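Progress report to the Fovley Community Arts Fund: Wirkadon stitch sampler and teaching kit

Prepared by Laurinda Arruda, with workshop notes from Rodrigo Macedo. Covers the period to the end of March.

## Where we are

The grant pays for a reference set of stitched samplers, a printed handbook and a run of beginner classes at the Moen hall. The samplers are ahead of schedule and the handbook is behind. Classes have started and are well attended.

Of the 189 stitch samples on our list, almost all are finished and mounted. The ones still to come are mostly drawn thread and pulled work, which are slow on the evenweave linen we bought. We have also decided to redo the whitework squares. The first lot was stitched in white on cream, and the stitches were hard to make out from the back row of a class.

## Classes

We have run four evening sessions, starting at 6:30 pm. They covered:

- dressing a hoop and keeping even tension
- running, back and stem stitch
- chain stitch and its variations
- satin stitch, padded and flat

Satin stitch took longer than planned. Most people were pulling the thread too tight and puckering the cloth, so Rodrigo added a practice strip with narrow shapes before the leaf motif. We will keep the strip in the next round and move French knots to a later session.

Participants asked for more help with finishing, in particular washing and blocking a piece once it comes off the hoop. That is now in the outline for the next term.
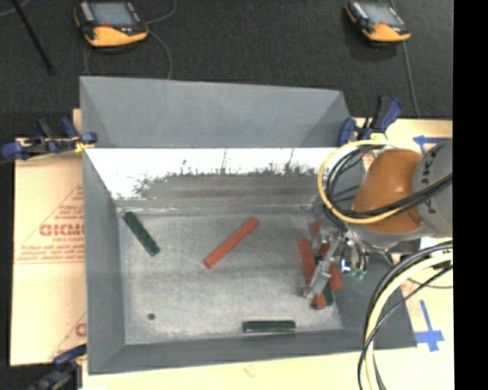 *Grey metal bin with rectangular sticks on its floor.*

## Handbook

Two chapters are laid out and proofread, on outline stitches and filling stitches. The diagrams for the chapter on couching had to be redrawn after our testers confused the laid thread with the tying thread. The new versions show the two in different colours. The glossary has been cut back and now sits inside the back cover.

Our first printer could not supply a lay-flat binding. Vevum has quoted for one within the original allowance, and we would like to accept.

## Spending

Thread and linen are on budget. Needles cost more than expected after we changed to a better crewel needle for the class kits. Savings on hall hire cover the difference. We are not asking for additional money.

## Next period

- Finish the drawn thread and pulled work samples
- Restitch the whitework squares on a darker ground
- Complete the couching chapter and send it to testers
- Open enrolment for the next term

We request two extra weeks for the handbook proofs. The class dates would not change.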